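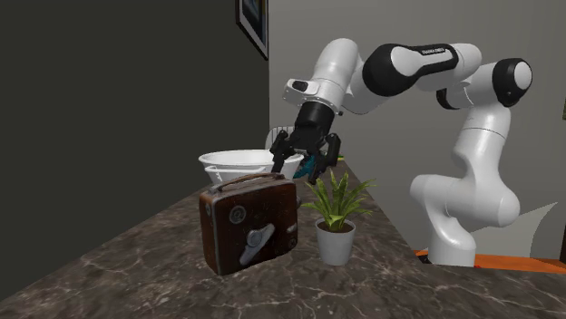 Site visit: the teleoperation room at Laskowska

5 min read

Märta Lindqvist and I went to Laskowska on December 30, 2019, to see how their group records demonstrations in simulation. Our own group at Barmont has been teaching by hand for two years, with an operator holding the wrist of a real arm and leading it through the motion. We wanted to know what is lost and what is gained when the arm, the counter and everything on it exist only in a simulator. Our host was Iwona Chmielewska, who runs the recording side. Mieczysław Cieślak, who maintains the scenes, joined for the second half.

The room

There is less to see than on a normal lab tour. Two operator desks stand back to back, each with a monitor, a handheld controller and a foot switch. The controller sets the position and tilt of the gripper. The foot switch is a clutch: while it is held down, the arm stays put and the operator can bring a tired wrist back to a comfortable angle. The fingers are on a trigger. The software between the controller and the simulator is called Greseck and was written in house. It solves for the joint angles and refuses any command that would push a joint past its limit. When that happens the arm stops and the desk beeps, which we heard fairly often.

The scene

Work during our visit was on a kitchen scene with a marble counter. The task family is bowls: take a white bowl by the rim, lift it, set it down somewhere else, or handle a small item near it. The simulated arm is a white and black one with FRANKA EMIKA on the upper link, fitted with a black two-finger gripper.

The objects are not chosen to look like a tidy kitchen. One layout has an old leather-covered movie camera standing in front of the bowl, with a spiky potted plant to its right. Cieślak keeps a list of these and calls them blockers. A blocker hides part of the target from at least one viewpoint, or takes away the easy approach. The movie camera does the first. With the bowl partly covered, an operator working from that view has to place the fingers on a part of the rim that can be seen, or switch views before coming down.

Recording

Fathima Bhattacharjee was at the first desk and let us watch a full session. A session is a fixed block of attempts at one instruction. She reads the instruction, presses start, drives the arm, presses stop, and marks the attempt as kept or dropped. Dropped attempts are stored too, under a separate label. Each kept attempt is saved as joint positions, gripper opening and object poses. Images are rendered afterward from the stored poses, so a camera can be added or moved without asking the operator to repeat anything. We can't do this with our hand-guided recordings, where the operator's arm is also in half of the images.

The kept set for the bowl tasks stood at 357 attempts. The target had been 300. Chmielewska said the extra ones were recorded after a review found that too many of the early grasps came in from the same side.

Rim grasps take practice. One finger has to go inside the bowl and one outside, and the gripper has to be tilted to suit the wall of the bowl before it closes. Bhattacharjee lines up the tilt high above the counter, clutches, settles her hand, and only then descends. Lindqvist tried the second desk and tilted last, close to the bowl, as one would with a real arm in hand. The bowl skidded on both of her attempts. With hand guiding you feel the finger touch. At the desk there is no force at all through the controller – only a number in the corner of the monitor.
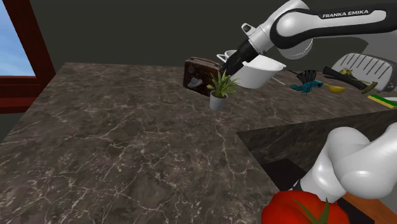

Chmielewska knows this is the weak point. A controller with force feedback, the Stilteck, is on order and should be in use by February. Until then operators are told to watch the contact number and to drop any attempt in which it spikes, even if the bowl ends up in the right place.

Clutter and variation

Cieślak showed us how the layouts are made. The counter, walls and arm base stay where they are. A script then moves, adds or removes the small things. In the busier layout we looked at there was a toaster near the middle with the plant in front of it, then a blue toy crayfish, a yellow ladle, a long black utensil, a slatted rack and a sponge along the counter, and a large tomato down by the base of the arm. He rejects any layout in which two objects overlap at the start. He does not reject layouts that look odd.

I asked about carrying heights. Plant leaves reach well up, and a bowl held low will cross them. In the simulator the leaves are drawn but have no collision shape, so the bowl passes through. An operator may learn to ignore them, and so may a policy trained on the recordings. Cieślak has it on his list. A rough collision cone around each plant would be enough for our purposes, and I said so.

Points to take back

Rendering images after the fact is worth copying, at least for the part of our work that can be simulated. The clutch switch is cheap and we should fit one this winter. I would keep hand guiding for anything with tight contact until we have tried the new controller ourselves. Wiesława Sowa has asked for the Greseck file format notes, and Chmielewska agreed to send them along with a small set of kept and dropped attempts.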